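I've been reading claims about quiet rooms for long enough that I no longer believe most of them. So when Adesuwa Omoregie told me the meeting room on our floor had been "acoustically treated" and that I would hear the difference the second I walked in, I said sure and kept my expectations where they were.

The treatment is a wall of tall, light gray perforated panels with dark grooves between them. They look good. I'll give them that before I start complaining. But the ceiling is still bare concrete, and anybody who has sat under bare concrete with four people talking at once knows what it does to a conversation. You cover one wall, you leave the biggest hard surface in the place exactly as it was, and then you send out an email with the word "calm" in it.
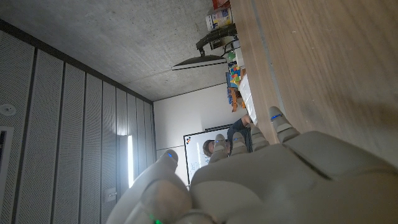

Adesuwa's view is that I'm a crank and that the room is better than it was. She may be right on both counts. I did notice I could hear her from the far side without leaning in. I also noticed that we were the only two people talking, which is hardly a test. The panels came from Gralleline, whose brochure says the line is available in 17 colors. We got gray, to go with the gray.

What I really wanted to write about is the table, though, because the table was the part I argued over. It came through Golbridge for $1,256, and the other candidate was a white-topped one from Fitzsimmons at $851. I voted for the cheap one. I was outvoted, and I've spent the time since then looking for reasons to be smug.

So far I have a few. It's a wood top with a visible grain, in that light brown that every office in the country seems to have settled on, and it already has small light scratches in it. The sales page called the finish "made for daily life." I don't know whose daily life they had in mind. A white top would have marked up too, Adesuwa says, and you'd see every bit of pen on it – fine, but it would have marked up for $405 less.

On the other side of the ledger, the size is right. You can spread out on it. The gray metal legs haven't wobbled on me yet, and the last table wobbled if you looked at it. I leaned my whole weight on one corner to check and felt a little silly doing it.

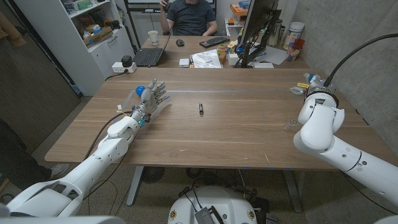 Would I buy the same table again for a room like this one?

Probably, if somebody else was paying. With my own money I'd go look at the Fitzsimmons one in person first, put the $405 toward something for that ceiling, and see which of the two people noticed more.

Uchenna Osagie, who signs off on these things, has already been sent a quote from Zoriris for ceiling panels. It's $1,471, and the drawing that came with it shows a room with nobody in it and a plant. I asked if we could borrow a sample or two before November and hang them over the table for a while. He's asking. I expect the answer will be another brochure.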